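Search the archive
Advanced search

List archives > Esel users > Motion planning

Subject: Re: [esel-users] Planner refuses approach over long flat objects
From: Marisol Quispe
Date: 30th June

Hi Karim,

Thanks for the log. I went through it this morning and I think you have two separate problems that look like one.

Karim Badawi wrote:
> We moved from Flutow to Esel in June and kept the same kitchen
> setup. Grasps on the plush food are fine. As soon as the target
> is the long cutting board, the planner gives up after 18
> attempts with "no valid approach". The same pose worked in
> Flutow. I already raised the timeout from 105 ms to 2,000 ms
> and it makes no difference. Is there a flag I am missing?

The timeout is not it. All 18 attempts in your log fail at the collision check, before the trajectory is even built, so more time only lets it fail more slowly. You can put it back to 105.

The first problem is the padding. Flutow pads the obstacles only. Esel pads the obstacles and the gripper, and the two values add up. If you copied your old number into both fields you have doubled it. On a flat board lying on a counter there is no room for that, and the final pose always counts as touching.

The second problem is the cable. Your gripper model has the fingers and the body but no cable. Ours had the same gap until Vinzenz Gisler added it to the Cruzado config. Without it you will get plans that pass the check and still drag the cable through things. It won't cause the error you see, but you will run into it once the padding is fixed.

We have a similar counter, and the gripper at the board looks like this for us, with the cable looping out on the left. The spoon handle sticking up out of the pot is the other thing to watch. It is thin, and our depth filter used to remove it as noise.
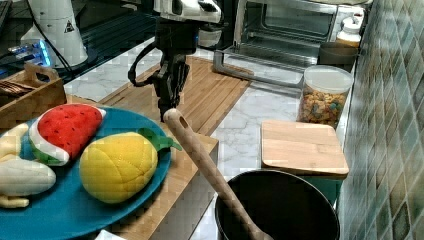
What I would change, in this order:

1. Set gripper_padding to 0 and leave obstacle_padding alone. Run the board grasp again.

2. If it still fails, mark the board as the target in the scene file. Contact with the target is then allowed for the fingers only.

3. Add the cable as 2 capsules fixed to the gripper body. It is crude, but it covers the loop.

4. Lower min_cluster in the depth filter until the spoon handle shows up in the map.

If step 1 fixes it, please say so on the list. Domenica Moser wants to change the default and is asking for cases.

Marisol

--
esel-users mailing list

Tags: planning, collision checking, migration from Flutow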